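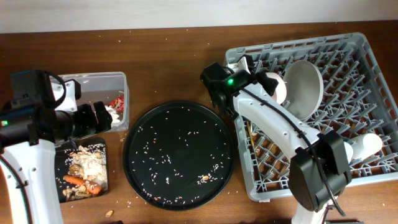 Aba Mensah thinks we should stop pricing the arms and start pricing everything around them, and she wrote as much in the margin of my budget sheet, in pen, so I guess it's official. Her point is that I've got two neat lines for hardware and one sad line called "misc" that swallows cables, mounts, trays, dishes and rice. Fair!

So, March budget, second go. I'm keeping the two arms we have on the table-clearing task through the summer. No new arms. I went back and forth on the Noleck pair (nice reach, the sales guy was lovely) but we'd have to redo the mounts and I don't want to lose the weeks.

What I do want:

- spare gripper fingers from Trerton, $228 a set, two sets
- one more wrist camera as a shelf spare. Trerton hasn't quoted yet, chase them
- cable sleeving. The black cables droop and loop over the wrists and elbows and I keep picturing one catching on a dish rack peg. $30 covers it
- a second dish rack, different peg spacing, so we aren't tuning everything to the gray one
- more bowls and cups, cheap ones

The Boateng quote for the service plan came in at $105 a month, which I was ready to sign until I saw it leaves out the elbow motors. Those are the part I'd want covered! Asked them to requote with joints included. If it comes back silly we put the money in a repair pot and take our chances.

Scraps: we're using real rice, peanut shells, bits of carrot, and the rice gets everywhere, all over the wood and down by the rack. I'd like a small handheld vacuum on the list. Aba says use a brush. We'll see who wins that one.

Total has to stay under $2000 or it goes up a level for approval, and then it's Onau's form with all the tabs. Without the camera price I can't say where we land. If it's tight the second rack goes first, then the vacuum (sorry, me).

To do: Trerton quote, Boateng requote, rename "misc."

3 comments · 0 shares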